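Intro to Mechanisms, Unit 4 handout
Gear trains: ratios, backlash and other family arguments

Read this before lab. I will know if you haven't, because you will ask me what a tooth count is for.

4.1 The one equation

A gear is a lever that has agreed to go around in circles. Two gears in mesh must pass the same number of teeth through the contact point in the same time, so the one with fewer teeth has to turn faster. Divide the teeth on the driven gear by the teeth on the driver and you have the ratio. A driver with 17 teeth and a driven gear with 68 gives you 4 to 1. Speed drops to a quarter, torque goes up by four, and friction takes its cut on the way through.

Students like to put the ratio upside down. If your hand-cranked winch lifts a car with no effort at all, check your fraction.

4.2 Spur gears

The plainest sort, with teeth cut straight across the rim, parallel to the shaft. They are cheap, easy to line up and loud. The raised part in the middle is the hub, or boss, and it gives the shaft something longer to hold on to than the thickness of the disc.

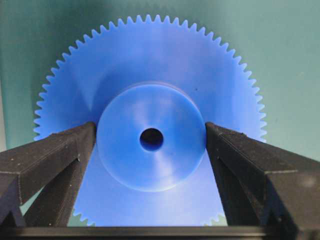

Kirsty Cartwright objects every year that "loud" is unfair to plastic. Her point is that a plastic gear running against a steel one is quiet enough for an office, and that the noise people complain about comes from bad center distances. Set the shafts properly, she says, and then blame the teeth.

Fine. She is right about the center distance, and it will be on the exam.

4.3 Backlash

Backlash is the small gap that lets the teeth slide past each other without jamming. Too little and the gears bind when they warm up. Too much and the output shaft wanders a bit every time you change direction, which is no trouble in a salad spinner and a great deal of trouble in a clock.

Plastic needs a more generous gap than steel. It grows with heat, and nylon also grows when it takes up water from the air. The Brekke winch we take apart in week six was assembled in a dry shop and sold to people with boats. Draw your own conclusions before we open it.

4.4 Compound trains

When one pair can't give you the ratio you want, put two gears on the same shaft and go again. Multiply the ratios of the pairs. Do not add them – someone adds them every August. 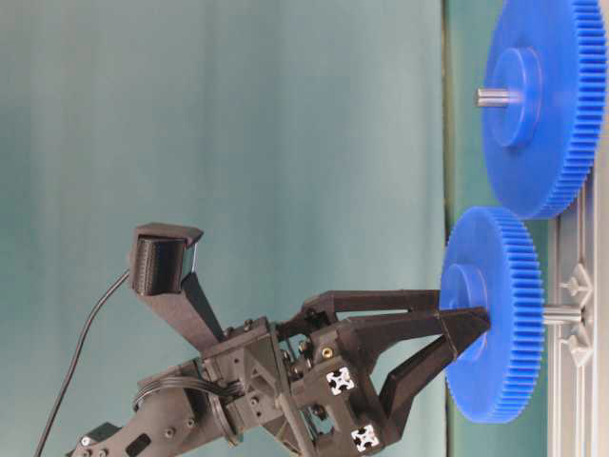 Suppose a motor turns at 2000 rpm and you need 200 at the output. That is 10 to 1. You could do it in one step with a very large gear and a very small one, and the small one would wear out first. Split it into 4 to 1 followed by 2.5 to 1 and both stages stay a sensible size.

An idler gear between two others changes the direction of the output and leaves the ratio alone. Work it through on paper once and you will believe me.

4.5 For next time

Find the overall ratio of the Porura mixer from the tooth counts on the parts sheet. Show each pair separately. Then say which gear you would expect to fail first, and why. "The cheap one" earns half credit.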